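July 27, 2021
Equipment list for next year, second pass
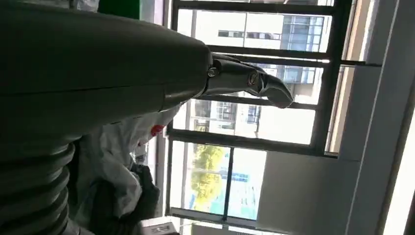 Went through the spring numbers again. In May we asked for a second arm, and the answer was to come back with the running costs written out. So this entry is mostly running costs.

Spare fingertips first. We have been buying them one pair at a time, and every small order from Jalteck carries the same shipping charge. They will do a pack of 24 for 1333, shipping included. At the rate we go through them that covers the year with a few left over. Put it on the list as a single line.

Finger joints: no quote yet. Hermine Lüthi wants to know if the joint screws can be bought loose or only as part of the full finger set. I wrote to Jalteck and will write again if there is no reply by the end of the week. If it is the full set only, I would buy one and keep it in the drawer.

Bellows. The one on the arm is the ribbed dark gray kind and I want to stay with it. Nernell quoted 81 each, Ó Gríofa was higher but delivers faster. Two from Nernell. We can plan for bellows, so the wait doesn't matter much.

Window side. The arm works right next to the glass and the daylight is strong there. The wrist camera has trouble when the gripper points at the window and the building across the way is bright. A roller blind is 300 fitted. I had this under "nice to have" in the last version and have moved it up. We should try cardboard over the lower panes for a couple of days before spending the money, and compare the runs.

Second arm: leaving it in, but as its own request. Same model if we can get it, so that fingers and bellows fit both. Nurkamness has offered a demo unit on loan. Questions to send them:
- who pays transport both ways
- does the controller come with it
- what happens to the loan price if we buy afterward
- is the service contract per arm or per site

Floor space is the other problem. Hermine thinks two arms will fit if the bench moves. I think we lose the walkway. Will tape the outline on the floor before either of us argues any further.

Not asking for: new cart, label printer, the longer cable set. We can manage with what we have.

To do: chase Jalteck on the screws, get the Nernell quote in writing, tape out the floor, send the list to Hermine for her changes.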